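Getting by without the car, part two

The car went in November. I wrote then that I would do an update once I had been through a full winter without it, and the winter is over, so this is the update. If you only want the short version: I still don't have a car, I spend less, I am late more often than I used to be, and I know a lot more about socks.

For anyone new, I live on the north side of Claltthorpe and work near the old rail yard. The distance is 4 miles by the direct road and a bit more by the one I use on the bike. The car was old. It needed a steering rack, and the quote came in at $693, which was more than I thought the car was worth. I parked it, told myself I would think it over for a month, and sold it to a man who wanted it for parts.

People assumed I had done it on principle. I have some principles about it now, but I picked them up afterward. At the time I was annoyed at a bill.

The bus

Most of my commuting is on the 23. It runs from the end of my street to within a ten minute walk of work, and on paper it comes twice an hour. The morning ones are good. The afternoon ones are fine until school lets out, and after that the schedule is more of a suggestion until the evening.

I pay with the Pillo card, the one you tap on the way in. The monthly pass is worth it if you ride most workdays. If you work from home a lot, do the math first, because the pass does not carry over and you can't pause it in the middle of the month. I found that out in December when I was home sick and had paid for a lot of rides I didn't take.

What surprised me was how much the walk at each end mattered. The ride itself is easy. I read, or I look out the window. The walk from the stop to work goes along a road with no sidewalk on one side and a bad one on the other, and in January the bad one was a ridge of frozen slush for most of the month. I wrote to the city about it. I got a reply with a reference number. The slush melted on its own schedule.
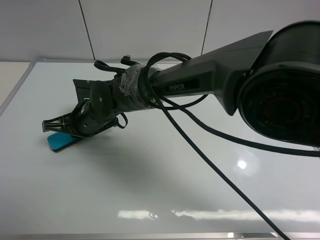

Wafula Massawe wrote under the last post that the bus only works for people who can afford to be late, and that anyone with a time clock or a daycare pickup would have given up by the second week. I have thought about that comment a lot this winter and I agree with most of it. My job doesn't mind if I come in at twenty past. If it did, I would have to take the earlier bus every day to be safe, and that would add most of an hour to the day. Two people I used to see at the stop in the fall have stopped coming, and I would guess that's the reason.

So I want to be careful about telling other people to do this. I can say how it went for me. I live near a good line, I have no kids to drop off, and my knees work.

The bike

I had a bike already but it was a road bike from college and I hated it in traffic. In the fall I bought a used Ornent, one of the heavy upright ones with a chain guard and a rack. It is slow. It has been the best thing I bought all year.

I ride it when the road is dry and I feel like it. Over the winter that was less often than I had hoped. The cold was never the problem. Once you have been moving for five minutes you are warm, and the usual mistake is wearing too much. The problem was the dark. The back road I take has no streetlights past the feed store, and a cheap front light makes you visible without letting you see anything. I rode with a cheap light for three weeks and hit a pothole hard enough to bend the rim. Then I bought a good light.

Gloves: get the kind that are split like a lobster claw. Regular gloves were too cold and mittens made it hard to brake.

Socks: wool, a thin pair under a thick pair, and shoes big enough to take both. If the shoes are tight your feet will be colder with two pairs than with one. I kept a dry pair at my desk and used it more than any other single thing I own.

Gudrun Böttcher lent me a set of studded tires and told me to try them before buying any. I ran them for most of February. They are loud on bare pavement, like riding over gravel the whole way, and they make a heavy bike heavier. On ice they do what they are supposed to do. I gave them back with thanks and have decided that if there is ice I will take the bus. 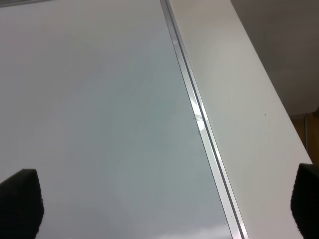

Gray gloss, with a few streaks.

Groceries

This was the part I worried about most and it turned out to need the most changes. With the car I shopped once a week and bought a lot. I had a chest freezer and I filled it. Without the car I shop every couple of days and buy what fits in two bags.

I use Kun, the small grocery two stops down from me. It costs more per item than the big store out by the highway. I expected my food bill to go up and it went down a little. I think this is mostly that I throw less away. When you have to carry a cabbage home you tend to eat the cabbage.

Heavy things are still a nuisance. Flour, cat litter, anything in a large jug. I have tried three ways of dealing with it. The first was a backpack, which is all right until it rains. The second was the rack on the bike with a crate strapped on, which works well, though you have to think about how the weight sits or the front end gets light and wanders. The third was getting the store to deliver, and I do that once a month for the litter and the canned goods and don't feel bad about it.

A folding cart is the obvious answer. I bought one and it lost a wheel on the curb outside Kun the second time I used it. I may try a better one.

Asking for rides

I did not like this part and I still don't. There are places you can't get to from here by bus, or you can but the last one back leaves at 6:40. Over the winter I needed rides to the dentist, to a funeral out in the county, and to pick up a bookcase I had no business buying.

Impi Lehtinen drove me to the funeral and wouldn't take gas money. I made her soup, which she said was unnecessary and then asked for again. Bjartur Lauritsen helped with the bookcase. He has a truck and I imagine everyone he knows has asked to use it. I try to ask early, to be ready at the curb, and to let the person say no without having to come up with an excuse for me.

If I can't get a ride from a friend I take a taxi. It feels like a big expense when you are sitting in it. Set against insurance, it isn't. I had to write that on a piece of paper and put it on the fridge for a while before I believed it.

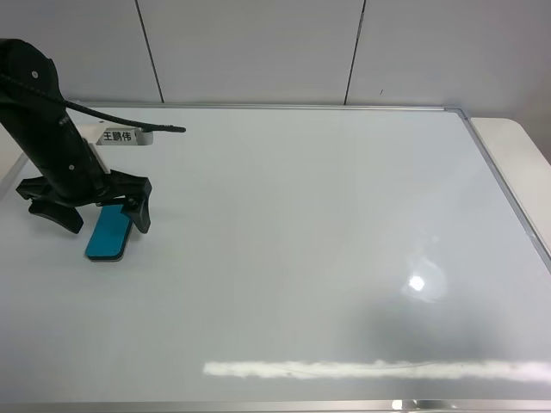 Black cable on the white board.

Money

Several people asked for this. I am not going to print the whole budget, but I can say how it falls out. The biggest saving was insurance. Gas was second. Repairs would have been first in some years and close to nothing in others, and that was what I disliked about them, the not knowing. On the other side I now pay for the bus pass, the bike and its repairs, the good light, the taxis, and a raincoat that cost more than I wanted to spend. The raincoat and the bike are one-time costs, or I hope they are.

Even with all of it added in, I came out ahead over the winter. I put the difference in a separate account. The idea was that if I changed my mind I would have something toward another car. So far I have used it once, for the new rim.

Time

This is where I lost. Door to door the drive was fifteen minutes. The bus is forty on a good day. The bike is in between and depends on the wind, which comes straight down the valley at you in the mornings and for some reason is often against you in the evenings too. 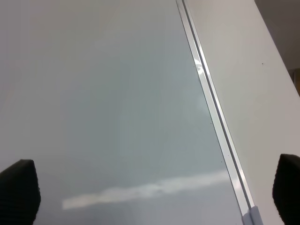

I do get some of that time back as reading. I went through nine library books between the first snow and the last, and I had not read nine books in the two years before that. The time on the bike is not useful for anything except riding the bike, and I have stopped trying to make it useful. I used to listen to the news with one earbud in. I quit when I realized I hadn't heard a van come up behind me until it was passing.

Evenings are harder. If something starts at seven across town I have to decide whether I want to go enough to leave at six and be home at ten. Often I don't. I saw less of some people this winter and I would like to fix that now that it's light later. Hadi Jaber has been hosting cards at his place, which is walking distance from me, and I have gone to almost all of them. I don't think I would have made the effort when I could have driven anywhere. I'm not sure if that counts for or against.

Things I would do differently

I would buy the good light first. I would skip the folding cart. I would find out when the last bus leaves before agreeing to anything. I would get the bike serviced in the fall, when the shop is quiet, and not on the first warm week of spring, when everybody else in town has had the same idea and you wait two weeks for a brake cable.

I would also have told my mother sooner. She lives a long way off the bus line, and for the first month I kept putting off the visit and giving her vague reasons. When I finally told her the car was gone she said she had guessed, and that there was a train to the next town over and she could meet me at the station. I have taken it four times now. The train is slow and the heat is either off or on full, but there is a table to put your coffee on.

I plan to keep going through the summer, which should be the easy part. I have a question for anyone who has done this longer than I have: what do you do about dog food, or anything else that comes in a forty pound bag? My neighbor is going away in June and I've said I will look after her dog, and I have not yet told her that I can't drive him to the vet.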